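Aus den Betrieben: Halle 3 bei Stadeo sortiert anders

Seit September laufen bei Stadeo in der Deckelsortierung zwei Greifarme von Ornier. Bisher wurden dort alle Teile von Hand aufgenommen, gewendet und in die Kisten gelegt, an vollen Tagen 3000 Stück pro Schicht. Einen Teil davon übernehmen jetzt die Arme, vorerst nur die runden Formate bis 300 Millimeter.

Für die Kolleginnen und Kollegen am Band ändert sich einiges. Das Heben über Schulterhöhe fällt an zwei Plätzen weg. Dafür kommt die Aufsicht über die Anlage hinzu, und wer sie übernimmt, wird zwei Tage lang eingewiesen. Die Lohngruppe bleibt vorläufig gleich. Der Betriebsrat hält das für zu wenig und verhandelt weiter - ein Ergebnis liegt noch nicht vor.

Stellen werden laut Betriebsvereinbarung bis zum Ende der Probezeit nicht gestrichen. Zwei befristete Verträge wurden verlängert. Offen ist, wie die Nachtschicht besetzt wird, wenn die Arme auch dort laufen sollen.

Neu ist auch die Arbeit beim Anlernen. Die Griffe werden mit Handgreifern vorgemacht und aufgezeichnet, und zwar von Leuten, die die Teile kennen. Für das erste Format waren 1441 Durchgänge nötig. Das geht in die Arme und in den Nacken, vor allem bei Teilen, die auf dem Boden liegen. Vereinbart sind deshalb höchstens 80 Minuten am Stück, danach wird gewechselt. Die Zeit zählt als normale Arbeitszeit.

Bei Kalinowski ist eine ähnliche Anlage geplant, dort beginnt das Anlernen voraussichtlich im Frühjahr. Wer sich die Abläufe vorher ansehen möchte, meldet sich bitte im Projektbüro Girkadard. Termine gibt es nachmittags ab 14 Uhr, die Fahrt wird erstattet.

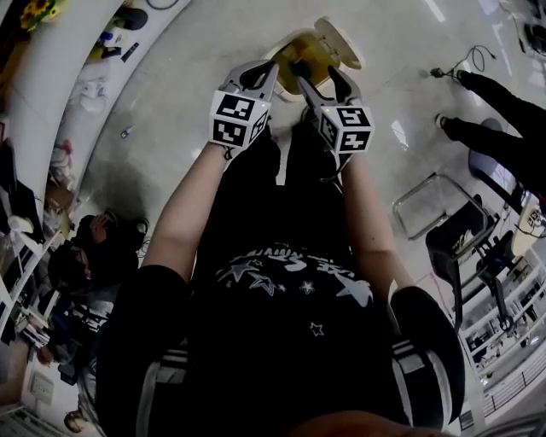
Anlernen mit zwei Handgreifern an einem runden weißen Teil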